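**Jucélia Brito** · 21/02/2019

OK, thread time. I spent the whole week teaching a robot arm to do memory sticks in a desktop PC and I have thoughts. Grab a coffee, this one runs long (sorry, not sorry).

---

**2/**
Quick setup for new folks: I work at Purkamport, we take in old office desktops and pull the good parts. The arm lives on a bench in the back and I drive it with a pair of handheld controllers. My hand moves, its hand moves. It saves everything, and later it tries to copy me.

---

**3/**
Before the controllers we did it the other way, where you grab the arm itself and drag it through the job. I loved that for big stuff like lifting side panels! For memory it was awful. You're hugging this heavy thing and trying to be gentle by a hair, and your shoulder is shaking, and the arm learns the shaking too.

---

**4/**
So, remote control it is. Day one I got 4 clean runs. Four! In a whole afternoon! My coworker brought me a cookie out of pity.

---

**5/**
The count as of tonight is 563 saved runs, and I've tossed 93 of them. Mostly my fault. I sneeze, I overshoot, I get impatient and come in sideways. Anything I'd be embarrassed to have copied goes in the trash.

---

**6/**
Someone asked yesterday why I don't keep the bad ones "so it learns what not to do." Our setup doesn't work like that. It copies what it's shown. If I show it a sloppy push, I get a very faithful sloppy push back.

---

**7/**
Things I do with my hands without thinking, which I now have to think about constantly:
- wiggling
- feeling for the notch
- pressing one end first, then the other
- stopping when it clicks

The controllers buzz a little when the gripper meets something, but a buzz is not a fingertip. I miss my fingertips.

---

**8/**
The notch!! If you've never put memory in a PC, there's a little gap along the bottom edge of the stick and it isn't in the middle, so it only goes in one way around. I've known this for fifteen years. I still held one backward under the gripper for a full minute on Tuesd— nope, not telling you which day, my boss reads these.

---

**9/**
Best advice I got came from Medeiros, the shop that set up our controllers: slow down before the contact, not during it. Come in quick from above, pause, look, then go. Adding that pause made my runs look so much more alike, and the practice playbacks got calmer right away.

---

**10/**
Also, turn the motion scaling down. I move my hand a few inches, the gripper moves one. It feels like steering a boat at first. Give it an hour and you'll never go back.

---

**11/**
I watch almost everything through the wrist camera now. The side camera is nice for not smacking into the case, but for lining up on a slot I want to be right down there with the fingers.
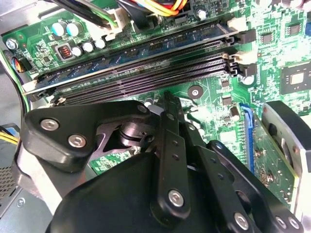
My rule is to do the approach the same way every time and change only the thing I want it to cope with. Same height, same pause, but I'll turn the case a bit on the bench, or pick a different slot. If I change everything at once I can't tell what threw it off.

---

**12/**
Cables are the part I'd warn you about. They flop wherever they like, and every PC is wired up a little differently. I used to tidy them before each run until I noticed I was teaching it about a world with tidy cables. Now I leave them however they come, unless one is lying right across the slots.

---

**13/**
Target is 1,194 runs before we train the big one in November. Darlow (our other site) is doing the same job with graphics cards, and I've seen their clips, and they're good, and I'm a tiny bit jealous.

---

**14/**
Small tips pile, in no order:
- rest your elbows on something, please
- short sessions, your wrists will thank you
- say out loud what you're about to do, it stops you from dithering
- reset the bench the same way between runs, then mess it up on purpose

---

**15/**
A few of you asked if it's boring. Kind of? Run thirty is boring. Then you watch a playback where it does your exact little pause above the slot, your pause, and you sit there grinning at a machine like a proud aunt.

---

**16/**
Utness folks, I saw your question about gripper pads, I'm testing two kinds and I'll post when I've got more runs on the softer ones. Everyone else, if you've taught an arm to handle those little clips at the ends of the slots, tell me how you did it. I'm on clips next and my replies are open.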